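Tabletop Play and Tidy Study: we're looking for people to come put toys on plates
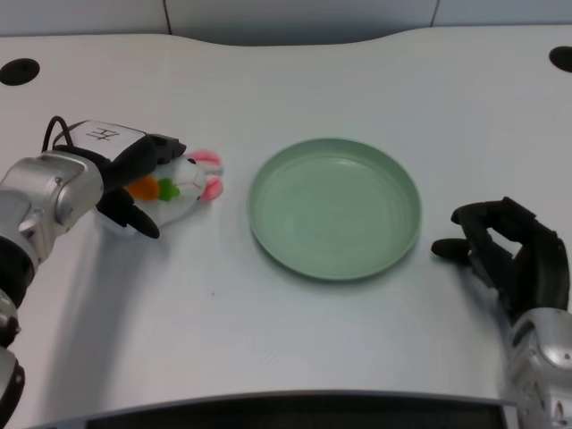
The bunny with its carrot, and the green plate.

Plisier is opening a new round of its tabletop study in Cisusdale this February, and we would love to have you! We're interested in how people handle small everyday things at a table: soft toys, plates, cups, folded napkins, blocks. Where do you put the bunny down? Do you set it in the middle of the plate or near the rim? Do you turn it so it faces you? These sound like tiny questions (they are), but we have spent two winters on them and we're still finding things we didn't expect, especially with the soft toys, which everybody seems to hold differently.

Who can take part

Anyone 16 or older. If you're under 18, a parent or guardian signs the form with you and is welcome to stay. You don't need any experience, and you don't need to be neat at home. We are short on left-handed people this time, so if that's you, please write! People who use one hand, or who have arthritis or a tremor, are very welcome too. Tell us beforehand if you'd like a different chair or more breaks.

What you'll do

A session has 41 short tasks, and most take less than a minute. You sit at a table, somebody reads you a card, and you do what it says in whatever way feels natural. Typical cards:

Put the toy on the plate.
Lay the toy next to the plate, then move it to the other side.
Clear the table.
Set things out the way you'd leave them for a child.

That last one is my favorite. People take it very seriously and the results are lovely, and no two tables come out alike. There's no score, and you can skip any card you don't care for. Halfway through we stop for coffee or juice, and at the end we ask you a few questions about what felt easy and what felt awkward.

Time and place

Sessions run at 9:30 in the morning and 2:00 in the afternoon and last up to two hours, break included. We're at 43 Montoya Street, ground floor, with the bike racks right outside the door. The Brorum bus stops across the road. Parking in the back lot is free, but it fills up before lunch, so come a little early if you're driving.

What you get

A $40 grocery card for each session, handed to you before you leave. You can come for one session or for as many as three. We have room for 200 sessions in all, and mornings fill first.

Good to know

Please leave rings and bracelets at home if you can, and wear sleeves you can push up. The toys are washed between participants. If you have an allergy to plush or to any laundry soap, mention it when you write and we'll put together a set of hard toys for you.

How to sign up

Email Begoñe Nieto at the Plisier study desk with your name, your age, which hand you write with, and whether mornings or afternoons suit you better. She answers everyone, usually within a couple of days, and will send you the consent form to read before you decide. Bring it signed to your first session, or sign it at the door.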